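Clearing the Table: What We Learned About Small Things and Where They End Up
Student project report, Household Studies
Khalil Hourani and Hadi Haddad
October 7, 2021

When Hadi and I first picked our topic, our teacher at Skellow asked if we were sure there was enough in it for a whole report. We were sure, mostly because both of us grew up in homes where the table was the place everything landed (keys, mail, toys, half a sandwich) and both of us had been told to clear it more times than we could ever remember!

Our question was a simple one. Does an open basket on the table help people tidy up, or does it just turn into one more thing to tidy? We read what we could find in the Turbridge library, asked our families to put up with us, and then spent a good long while with a basket and a bare table.

The basket we liked best was a wire mesh one. My aunt swears by the kind with a lid, and we did give hers a fair try, but a lid means one more step, and we both noticed that we would set a thing down next to it and promise ourselves we'd come back. With the open kind you can see what's inside and reach right in.
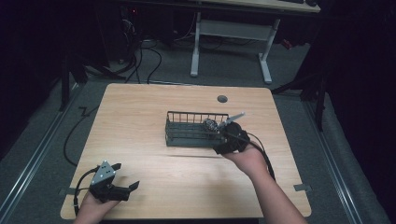
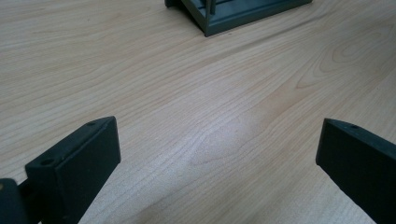
The part we argued over was where the basket should live. Hadi wanted it in the middle of the table, easy to reach from any chair. I wanted it near the back, out of the way of homework and elbows. We tried it his way for two weeks and my way for two weeks at my house on Mekville Road, and I have to admit that his way got more use. It also got moved every single time we sat down to dinner, which my mother was kind enough to point out.

We also learned that a basket needs emptying, and that this is a separate job from filling it. At Hadi's house the filling went beautifully and the emptying didn't happen until his grandmother stepped in. After that they settled on doing it before supper, with each person carrying off their own things, and it has gone along nicely ever since.

There are plenty of holes in our work. We only had two families, and they're both on the patient side. We'd like to try it again in December, when there are guests and wrapping paper and far more clutter to deal with, and Hadi's cousin in Sayegh has offered us her kitchen table for that. She has three boys and a large dog, so we're bringing a bigger basket.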